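Porkent recording days: questions people keep asking

Last updated November 17, 2018. Put together fast between shifts so excuse the typing. If your question isn't in here, ask at the desk or write it on the sheet by the door and it'll get added when there's time.

What is Porkent?

Our project for teaching a pair of arms to deal with household stuff by showing them. People drive the arms by hand, the computers record it, the recordings go to the learning side. No one writes the movements out as code. You do the job, over and over, a bit differently each time, and the policy is trained on that.

Do I need to know anything about robots?

No. Half the good drivers had never touched one. Patience helps. Video games help less than you'd think.

How long is a shift?

Two hours in the chair, with a break whenever you want one. After that people get sloppy and the recordings show it. You can do a second shift the same day if there's a gap between, not back to back please.

How many examples do you need?

For each task, 70 good ones before we train anything. Good means kept after review. Some tasks get there in two days, folding took us most of July.

What counts as one example?

One episode. Starts when you press the left pedal, ends when you press it again. Everything between gets saved, the pauses too. Arms at rest at the start, arms at rest at the end. If you forget the rest position at the end just do it before the pedal, no rush, the recorder doesn't mind waiting.

I messed up halfway. Do I stop?

Depends. Dropped the thing and can reach it: pick it up and carry on, those are some of the most useful ones we have. Knocked it somewhere the arms can't get to: right pedal, marks it as scrap, reset, go again. Don't reach in with your hand while it's recording. Ever. Hand in the view = scrap, and it's a safety thing besides.

How fast should I go?

Slower than you want to. Steady. If you're jerky the arm copies jerky. Most new people race the first ten or so and then settle. No prizes for finishing early.

Should I do it the same way each time?

Same general plan, yes. Same start point, no. Move the object before every episode. Turn it. Cloth gets picked up and dropped, don't arrange it. A shirt that's been laid out nicely teaches the arm that shirts are always laid out nicely. The plan part matters too though - if you grab by the collar on one and the sleeve on the next and the hem after that, the model ends up dithering between them. Task card tells you which grab to use. Follow the card even if you've got a better idea, then write your idea on the back of the card.

What's on the task cards?

Name of the task, the one line instruction, which arm leads, what "done" looks like. The instruction line is typed into the recording with every episode so please check that the card on the stand matches the one on the screen. We lost 52 episodes to a wrong card. Good driving, wrong label, and sorting it out after the fact was miserable.

Why clothes?

Cloth is hard and everyone has it at home. Rigid things mostly stay where you put them. Clothes don't, and they look different every time you let go. The hope is if the policy can cope with cloth it'll be less fussy about everything else.

Is it only clothes?

No. Household odds and ends as well, boxes, cups, whatever Hayes sends over. Hayes is the supply list, by the way, named after the street the first storeroom was on. People keep asking who Hayes is.

Can I bring stuff in from home?

Yes please. Clean, nothing with sharp bits, nothing you'd cry over. Patterned fabric especially, checks and stripes, we're forever short. Plain grey tshirts we have enough of to last till the end of time. Put a tag on it if you want it back.

Where do the cameras sit?

One overhead, one on each wrist. The wrist ones look down past the fingers so the tips are always in view at the bottom. That's on purpose, the model needs to see its own fingers next to the thing it's grabbing.

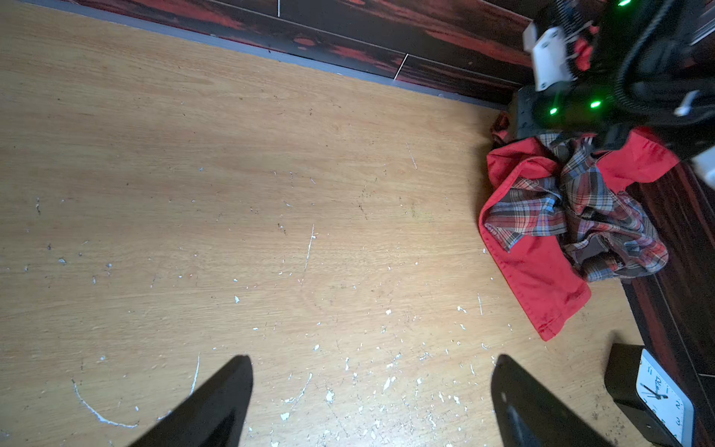 Check all three views on the monitor before your first episode. Takes ten seconds. Fingers should be in both wrist views, nothing smeared. If a view looks off, tell the desk, don't twist the camera back yourself, because then the calibration is out and everything recorded after it is a different setup from everything before. We would rather lose half an hour.

Can I clean the lens?

Yes, that you can do. Blue cloth from the drawer, no spray. Don't lean on the mount.

Do the scuffs and marks on surfaces matter?

Not much. Leave them. We want the policy to work in real rooms and real rooms are scratched. What does matter is tape. No tape marks for where to put things! Somebody did this to be helpful and the model learned to go to the tape.

What about lighting?

Leave it as you find it at the start of your shift. We change it between shifts on a schedule so there's a spread. If the sun comes in partway through, fine, keep going. If you can't see the monitor, pull the blind and write the time on the sheet.

What's Zamergate?

The review tool. Every episode goes through it before it's counted. A reviewer watches it at double speed and gives it keep, scrap or ask. "Ask" means we'll come find you and it's not a telling off, usually we just want to know what you were trying to do.

Who does the reviewing?

Drivers, mostly, on off days. Not your own episodes. Reviewing makes you a better driver, so everybody does a turn after their first week.

What gets scrapped?

Hand in view. Wrong card. Camera knocked. Episode where the pedal was pressed late and the first grab is missing. Long stretches of nothing at the start. Also anything where the object was already done when recording began, which happens more than you'd expect at the end of a shift.

What percentage gets kept?

Target is 80 percent. New drivers are well under that for the first couple of shifts and that's fine. Nobody gets taken off for a low number. If yours drops suddenly we'll probably check the gear before we check you.

My arm feels heavy or laggy. Is that me?

Could be either. Stop, arms to rest, let go of the handles. Look at the lights on the joints. Any that are out or blinking when they weren't before, tell the desk. If they look normal, restart the session from the screen and try a practice episode. Still laggy, swap stations. Please don't drive through it. Lag gets into the data and you can't see it afterward, only the policy can, and it learns to wait for things that aren't coming.

Cable snagged, what now?

Stop. Arms to rest. Red switch off. Then free it by hand. Check the loop has enough slack with the arm at full stretch before you go again. Scrap the episode you were on.

What's the red switch for?

Cuts power to the arms. They'll sag, so have a thought for what's underneath. Use it any time you feel like you should. You will never get asked to justify it.

Can I watch the trained policy run?

Yes, test runs are at the end of the week, back bench, stand behind the line. Be warned it's mostly failing. Slow, hovers, lets go at silly moments. Then it does one properly and everyone makes a noise.

What happens when it fails?

We record that too. Then someone sets up the same failure on purpose and drives out of it, and those go back into the set as recoveries. It's the next best thing to more hours. If you like fiddly work, put your name down for recovery shifts, they're different every time.

What's Fedik and why is it on my schedule?

Fedik is the second room. Same arms, different furniture, different walls. Everything we train in one room gets tried in the other. You may be booked in either so check the schedule the night before. The door code is different, it's on your confirmation.

Does the recording include me?

Your hands if you break the hand rule, otherwise no. No sound. Your driver number is saved with each episode so we can balance the set, not your name. You can ask for your number's episodes to be pulled, fill in the form at the desk. It takes a few days to work through all the copies.

Do you share the data?

Not yet. Part of it may go out once it's cleaned up. Drivers will hear first.

Food and drink?

Water with a lid, away from the arms. Coffee stays in the kitchen. Sorry.

What should I wear?

Nothing loose at the wrist. Hair tied back if it's long. Closed shoes. Bring a jumper, the room is cold for the computers' sake and you're sitting still.

Can I cancel?

Yes, email the desk the day before if you can. Same day is ok if you're sick. Don't come in sick, everybody holds the same handles.

How do I finish a shift?

Arms to rest. End session on the screen and wait for the green tick, the upload can take a few minutes and if you kill it early the last episodes are gone. Fill in the sheet: task, how many you think you got, anything odd. Put the card back in the box. Wipe the handles. Leave the objects out if there's someone on after you, otherwise back in the Hayes crates, any order.

I wrote something on the sheet and nothing happened.

Probably in the pile. Ask again.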